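Teleoperating Pruris, Part 3: Recording Demonstrations You Won't Be Ashamed Of

If you've followed the first two parts, you have a Pruris session that launches, a controller that pairs on the second try, and an arm that moves when you move. Congratulations. You are now qualified to knock things off a table from the comfort of your own chair.

This part covers recording demonstrations: driving the arm through a task by hand so a policy can learn to copy you. Bear in mind that it will copy everything, including the bit where you stopped to scratch your nose.

Before you start

You'll need Pruris with the tabletop pack installed, the Klinhom hand controller (a gamepad works, in the sense that a spoon works as a shovel), and free disk space. Each demonstration saves both camera streams and the joint log, and a full set of 350 episodes will eat a small drive without apology.

Set the control rate to 30 Hz in the session panel. Set the camera rate to 30 as well. If the two disagree, the recorder will resample one of them and mention it in a log file you will never open.

Step 1: Set the scale

Motion scale decides how far the gripper travels when your hand travels. At 100 percent, the arm is a faithful mirror of your hand, tremor and second coffee included. I keep it at 70 percent for anything on a tabletop. You'll run out of reach more often and have to clutch (hold the side button, bring your hand back, let go), but your approaches will look like you meant them.

Step 2: Find your view

Pruris opens on the overhead camera, which makes every object look easy to grab and tells you nothing about height. Switch to the angled view with the V key and nudge it until you can see the fingertips and the surface under them together. Keep some of the table's edge in sight. It gives your eye a straight line to judge against, and you'll want one.

Do this before you hit record. The policy trains on whatever the camera saw, and moving it halfway through a set means you now own two small, bad datasets.

Step 3: Approach, then stop

Most ruined episodes are ruined in the last little bit of travel. Bring the gripper over the work, get the fingertips just above the surface, and stop moving. Breathe. Check the rotation of the wrist against whatever you're going to pick up. Then go down.
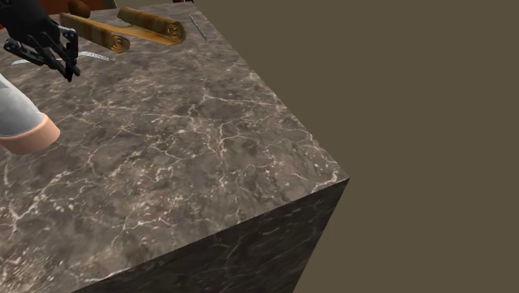

Fingertips just above the marble, with the wood-grain rolls off to the right and thin silver pieces lying on the stone.

Thin, flat objects deserve extra suspicion. A roll gives the fingers something to close on from either side. A narrow strip lying flat gives them almost nothing, and if you come in too low the fingers push into the tabletop and the solver expresses its feelings by launching something. Come down with the fingers slightly open, straddle the piece across its short side, and close slowly. If it shoots away anyway, press R and forget you saw it.

The marble skin deserves a grumble too. It's the default in the tabletop pack and it's very handsome, but all those pale veins make skinny silver objects hard to pick out. You can swap it under Surfaces. I leave it on for half the set, on the theory that a policy raised on a plain gray table will panic at its first countertop.

Step 4: Record

Press the trigger once to arm and again to start. Do the task in one go at a steady pace. Press again to end, then mark the episode keep or toss right away. Your judgment will not improve with distance — you'll only get more sentimental about the near misses.

A fumble followed by a clean recovery is worth keeping. A fumble followed by swearing and three more fumbles is a toss.

Step 5: Play it back

Replay your first few episodes in Hikska before you record the rest. Look for long pauses at the start, sudden jumps where you clutched with your hand still moving, and grasps that close on air. The trim tool handles the pauses. The other two have to be recorded again.

When the set is done, export it with the Susine preset and leave the compression alone. Training setup is in Part 4, along with what to do when the arm learns your pauses perfectly and the task not at all.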